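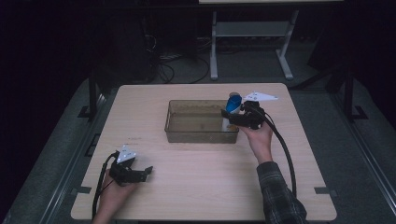

Houseplant Questions I Get All the Time

I've been writing about my indoor jungle from our little place in Irkotcombe for a while now, and the same questions keep landing in my inbox. So I finally put them on one page! Last updated May 15, 2018.

Should I be misting my plants?

Short answer: if you like doing it, go ahead. I mist my ferns most mornings while the coffee brews, mainly for the pleasure of it. The extra humidity is gone in a few minutes, so it won't save a crispy calathea. Grouping plants together or running a small humidifier does a lot more. Please leave fuzzy leaves alone, though (African violets get ugly spots and they hold a grudge).

Is tap water okay?

For most plants, yes. I use it on nearly everything. My spider plant gets brown tips no matter what I do, and switching to rainwater helped a bit. Carnivorous plants are the big exception and really do want rain or distilled water.

How often do you water?

I don't have a schedule, sorry! I stick a finger in the pot up to the second knuckle. Dry? Water. Damp? I come back in a few days. In July I'm at it constantly, and in winter some of the succulents go a month or more without a drop.

There are tiny flies everywhere. Help?

Fungus gnats, and I have been there. Let the top couple of inches of soil dry out between waterings and put yellow sticky traps in the pots. My friend Noémie Hervieu swears by watering from below, and after one very gnatty spring I came around to it. Stand the pot in a few inches of water for half an hour, then let it drain well before it goes back on its saucer.

What do you use to wipe dusty leaves?

A soft damp cloth and one hand under the leaf. I skip the leaf shine stuff completely. Big rubber plants can go in the shower if you can lift them (I can't anymore).

When do I repot?

Spring, if roots are poking out of the bottom or the water runs straight through. Go up one pot size only. I once put a baby pothos in a huge planter and it sulked until fall.

How many plants do you have?

87 at last count, not including the windowsill cuttings. My husband would like it to be fewer.

Can I send you a photo of my sick plant?

Please do! I love a mystery. Tell me which way your window faces and when you last watered, and try to get one shot of the whole plant plus one of the sad leaf. I'm slow in summer but I do read everything, and Ming-te Tai helps me out with the orchid questions.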